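Resources > Claim files > Inspection checklist

Injury claim file: checklist before the time limit, with comments
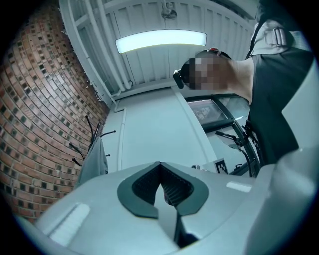 Every file in the Duvex claims group must be inspected before the papers go to the court. I check each one on paper and not on the screen. For injuries at work, the file should also say what the person was wearing on the head, even a simple black strap like the one in the photo, as the other side will ask for it.

File 118, checked 2026-03-23

1. Date of first symptom written by the client: YES. It is in July, but the day is missing. Please ask again.
2. Date the client learned the possible cause: NO. The time limit can depend on this date. Do not guess it.
3. Medical records complete: PARTLY. We have 600 pages, and pages 15 and 16 are in the wrong order.
4. Pharmacy receipts: YES, copies only.
5. Signed authority: YES, but with the old address.
6. Letter to Aguiar about keeping documents: sent, no answer yet.

Result: not ready. Items 1, 2 and 5 to be corrected, then I inspect again.

Amnuay Saithong

Comments

Numero
For item 2, is a letter from the doctor enough, or must the client sign also?

Amnuay Saithong
Both, please. The letter alone was refused in file 1022.

Nosell
Item 5 was the same problem in my file. The new form took one week.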